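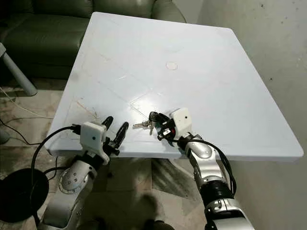 White square table with a rounded rim.

Bead and Lantern Day: room and materials safety check
Place: Ninh hall, craft room and side kitchen
Checked by: Irja Rautiainen
Date: 2020-12-23
Second pair of eyes: Mohsin Kakakhel

I love doing this check! It's the bit where all the boxes get opened and the colours come out, and I always end up wanting to sit down and make something before I've finished. Marks are OK, FIX (can be sorted on the day) or HOLD (stays in the cupboard until someone has dealt with it). Comments are mine unless there's another name on them.

1. TABLES AND SEATING

1.1 Tables stand level and don't rock when leaned on
OK
Leaned on every one with both elbows, the way a seven-year-old does when threading beads.

1.2 Folding legs locked
OK
The catch on the long trestle is stiff. Push until it clicks, then push again.

1.3 Edges free of splinters and sharp bits
FIX
Trestle near the piano has a rough corner. Sanded lightly and taped with the wide cloth tape, which looks quite cheerful in yellow. Needs a proper go with the sander in June when the room is shut.

1.4 Walkway between tables wide enough for a pram or a wheelchair
OK
Moved the ribbon rack back against the wall to get this. Please leave it there, even if it looks prettier in the middle (it does).

1.5 Chairs sound, no loose backs
FIX
One green chair has a wobbly back. Turned to face the wall with a note on it.

2. CUTTING TOOLS

2.1 Children's scissors: round tips, screws tight
OK
Mohsin went through the whole tub with a little screwdriver. They cut card beautifully now!

2.2 Fabric shears kept apart and out of reach
OK
Top shelf, red tin, lid on.

2.3 Craft knives counted out and counted in
OK
Adults only, at the standing bench. Three out on the day and no more. Iason Chatzigeorgiou has the sheet and will sign them back in.

2.4 Cutting mats flat and not curled
HOLD
The big mat was left on the heater and has gone like a potato chip. Use the smaller ones.

2.5 Hole punches work without jamming
FIX
The star punch sticks. Punching through a few layers of foil has helped a lot, and you get a handful of silver stars as a bonus. The heart punch is lovely and sharp.

3. HOT GLUE AND ANYTHING WARM

3.1 Glue guns are the low-heat type
OK
All Pliteck, all low-heat. The old high-heat one has gone home with Sibel for her own shed.

3.2 Cords whole, plugs tight, no scorch marks
OK, one HOLD
Cord on the purple gun has a nick near the handle. Tagged and put away. Don't tape it up and carry on.

3.3 Each gun has a stand and a drip tray
OK
Old saucers make wonderful drip trays. The set glue pops straight off.

3.4 Cool running water close by
OK
Kitchen tap is six steps from the glue table and runs cold quickly. Keep the doorway clear.

3.5 Power boards off the floor and not chained together
FIX
Found one board plugged into another behind the urn. Separated them. The urn goes on its own wall socket from now on.

3.6 Lantern lights are battery only
OK
No real flames, and that includes "just for the photo". The little flickering ones look gorgeous inside tissue paper anyway, especially through the orange.

3.7 Battery doors screwed shut
FIX
This matters most of anything on the page. Coin batteries are terribly dangerous if swallowed. A few lids only clip, with no screw at all, so those lights are out of the box and in the office drawer. Spares stay in the drawer too, and the dead ones go in the taped-up jar and never in the open bin.

4. BEADS, BUTTONS AND SMALL PARTS

4.1 Small beads kept away from the under-threes
OK
We have 4,000 glass seed beads in this year's order and they are a joy to look at, but they stay on the tall table. The toddler mat gets big felt shapes and contact paper.

4.2 Bead trays have raised sides
FIX
Tươi Châu is bringing muffin tins, and I think they're the best idea anyone has had all year. One colour to each cup, and nothing rolls.

4.3 Floor swept between sessions
Comment: Dustpan is on the hook by the door. Beads on a hard floor are as good as marbles, so sweep first and chat afterwards.

4.4 Threading needles are blunt plastic
OK
Steel ones are in the pincushion in the red tin with the shears.

4.5 Elastic and ribbon cut short for little ones
FIX
Tươi has pre-cut the bracelet lengths. Necklaces for small children get a breakaway clasp, no exceptions.

5. PAINT, GLUE AND GLITTER

5.1 Paints marked non-toxic and in their own bottles
OK
I tipped out the mystery jar. It was a glorious teal, but it had no label.

5.2 Spray glue and spray varnish not used indoors
OK
Out on the back step, adults only, with the wind behind you.

5.3 Glitter is the large-flake kind
OK
Sibel Taşdemir found a chunky copper one that catches the light like anything. The fine dust has been retired.

5.4 Windows open and stay open
FIX
Middle window slides down by itself. Propped with a block for now and reported.

5.5 Allergies asked at sign-in
OK
New column on the sheet. Latex, wool and nuts are the ones people have mentioned so far. Egg cartons are off the materials list and we're using paper cups for the lantern bases.

6. ROOM AND EXITS

6.1 Both doors open freely from inside
OK

6.2 Capacity posted
OK
Limit is 104 people, counting helpers and babies.

6.3 First aid box stocked
FIX
Plasters low (the dinosaur ones go first!). Usero delivery is due before the day and Iason will top up the box.

6.4 Hanging display clear of lights and sprinklers
OK
The paper chain has reached 1,000 links and it is magnificent. Moved one loop away from the ceiling heater.

6.5 Ladder used only with someone holding it
OK

COMMENTS ADDED AFTER THE CHECK

Mohsin: Window block is in. I've painted it blue so it doesn't get thrown out with the offcuts.

Sibel: Could we put the glue table nearer the kitchen still? I tried it with a tape measure and the cord reaches without crossing the walkway.
Irja: Yes please! Go ahead and move it, and I'll change the room plan.

Tươi: Muffin tins are washed and in the Drustevent crate under the bench. I put the beads in rainbow order and then couldn't stop looking at them.

Iason: Knife sheet printed. Still after a clipboard with a working clip if anyone has one.

Still open: cord on the purple glue gun, curled mat, green chair, rough trestle corner, middle window. Put your initials beside anything you finish.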